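Sasine Overnight Bags: Packing and Closures

Gallery notes by Aarne Lahtinen, 5 March 2023

The pages in this set cover soft bags with a single top zipper, packed for trips of up to 3 nights. Earlier pages cover hard cases and backpacks. Fabric, zipper and strap are treated together, as most wear on a soft bag occurs where they meet. Entries are kept short. Fill weights and seam measurements are in the Ferreira tables, page 16.

Gray bag, top closure. Woven fabric with a fine heathered texture, black zipper along the top edge, black webbing strap lying over the top. The zipper follows a curve, so the two sides should be brought level before the slider is moved. A round, fluffy pink item is partly tucked behind the upper edge. 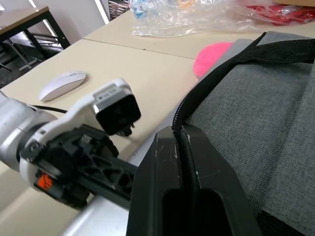 Should the strap be fastened before or after the bag is zipped?

After. A fastened strap pulls the top panel to one side and puts the load on the zipper teeth. Close the bag first, then clip the strap and set its length.

Packing order for this type: shoes and toiletries at the base, folded clothing flat above them, small soft items last. Leave 9 cm free below the zipper. Overfilled bags wear first at the curve, where the tape is stitched under tension.

Cleaning: empty the bag, brush the zipper teeth dry, and wipe the webbing with a damp cloth. Do not machine wash. Store with the zipper open.

Strap repairs and slider replacement are on the next page, with notes by Kenji Lyons. The Lelis and Fuveck bags will be added in July.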